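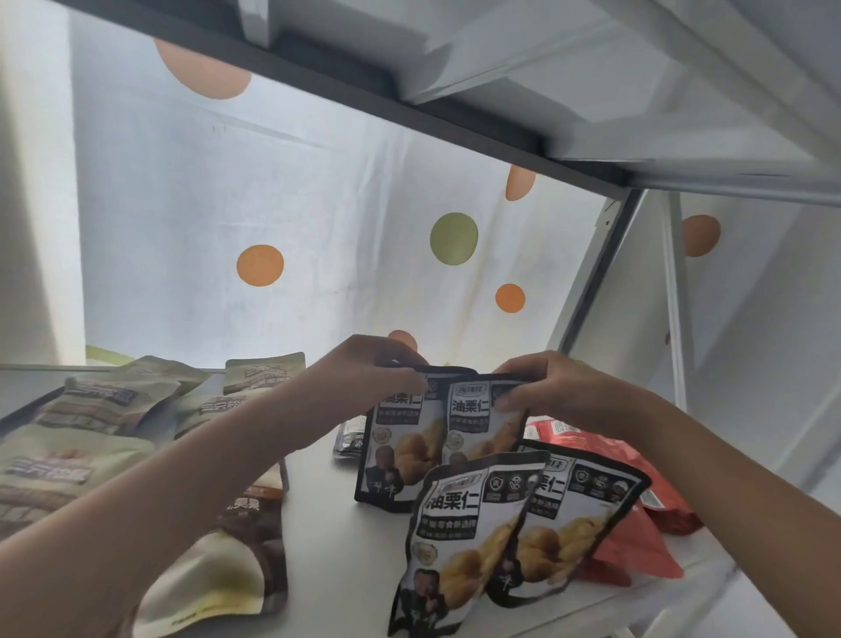
Wanamel notebook, shelf task
November, bench session, start 2:10 p.m.

Goal for the session: settle the stocking procedure for the Drastasberg round and write down which packet types go on the middle board. The rules say "mixed soft packaging" and leave the rest to the teams. Jahangir Gamage asked for a fixed list before anyone trains another grasp model, so this entry is the list plus whatever came up while arranging the goods by hand.

Packet types, by how they behave:

Black chestnut packets (油栗仁). Best of the lot. They will stand when propped with a slight lean. Grasp point is the top corner or the top seam, pinched from above. Large lettering on the front, high contrast, so the detector has no trouble deciding which way a packet faces. Black border against white shelf also segments cleanly.

Three Squirrels packets, beige and brown. Same brand name across several of them and not much else to tell them apart at low resolution. When they overlap, the segmentation merges them into one blob. Need per-instance labels here, class labels are useless. The macadamia one has a brown band across the upper part and can serve as a separate class for now.

Red-orange bag. Glossy. The highlight moves with the viewpoint and the depth map gets a hole wherever it lands. Keep it in the set as a hard case.

Clear packets with the white printed panel (鲜卤干). Worst for depth. The film is transparent and the food behind it is brown, green and yellow in no fixed pattern. The white panel is the only part I would trust for pose. The red strips at the ends stick out past the edge of the packet and confuse the outline. Proposal: fit the pose to the panel alone and pad the result by a fixed margin.

Kraft-paper packets. Matte, tan, good depth returns. Creases are different on every packet, so template matching is out. Treat as a generic pouch.

Procedure, version 3:

1. Clear the middle board.
2. Clear packets to the left, laid flat in loose rows. Leave them uneven. The competition shelf will not be tidy either.
3. Kraft packets to the right.
4. Keep a gap of bare shelf between the two groups. The planner uses it as a staging area.
5. Tilt one clear packet up against its neighbor before release.
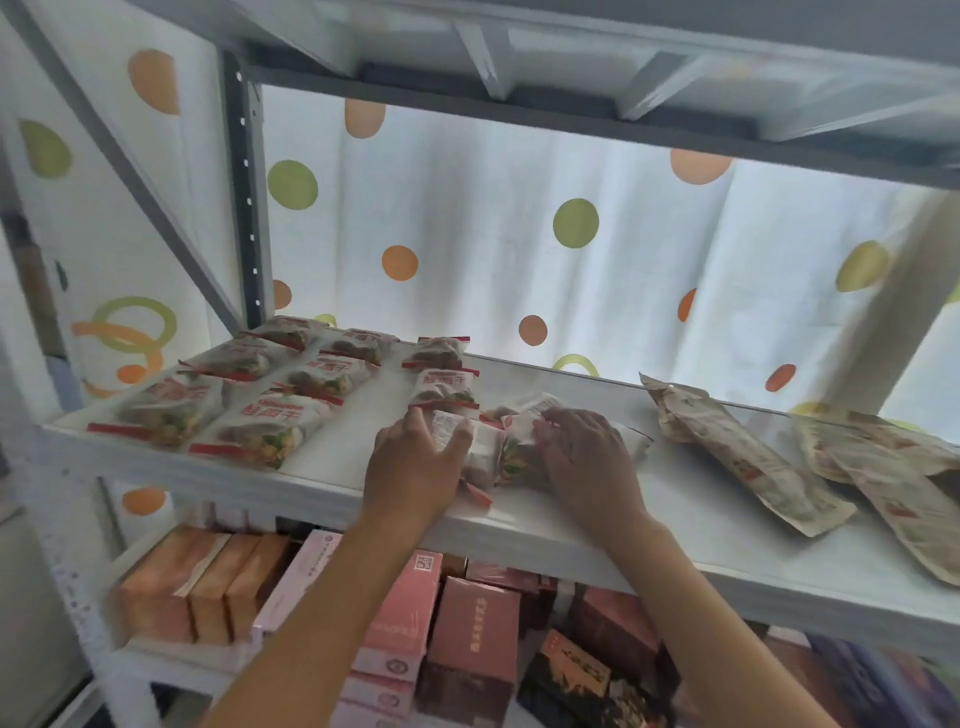
Step 5 is the one that needs two hands. One presses the packet upright while the other keeps its neighbor from sliding away. The Hudec wrist can manage either half of this. It cannot do both, and the second arm is still on the old firmware with no shared clock. Until that is fixed, the tilt is scored as a manual step in our own runs and we take the penalty.

Clearance under the upper board needs another look. The planner treats the space as a plain box, and the underside of the board has ribs and cross-members. Add them to the collision model as one slab lowered to the deepest rib. Slightly conservative, cheap to compute. The front lip also has to go in. It is raised enough to matter for anything dragged toward the front edge.

Backlight from the curtain: auto exposure meters on the fabric and the front faces of the packets go dark. Locked the exposure manually, gain at 8. Dots on the curtain were picked up as candidate objects in the first pass (orange ones mostly, which the detector wanted to call snack bags). Cropped by depth behind the back edge of the shelf. No dot detections after that.

Simulation results from the overnight batch, 200 trials, chestnut class only: failures were nearly all at release. The packet goes down square, then slides out at the base once the gripper opens. Two changes to try:

– lean angle at placement raised to 18 degrees
– slower opening, with a short push toward the back of the shelf before retreat

Jahangir thinks the push will topple whatever is already standing behind. Possibly. Will run both variants separately.

Endside replied about the soft fingertips. The samples are on the way and the hardness is one step lower than what we use now. Should help with the top seams. Unclear how they will hold up on the kraft paper – the old ones picked up dust and lost grip fast.

Open items:

Relabel the Three Squirrels images per instance. (me)
Firmware on second arm. (Jahangir)
Slab and lip in the collision model. (me, before the next sim batch)
Ask the organizers whether packets may overlap at the start of a run. The rules sheet contradicts itself on this between the scoring section and the setup section.
Lower shelf boxes: leave out of the object set. Rigid cartons are a different task, and the planner only needs them as an obstacle.

Stopped 5:40 p.m. Exposure settings saved under the Wanamel profile, do not overwrite.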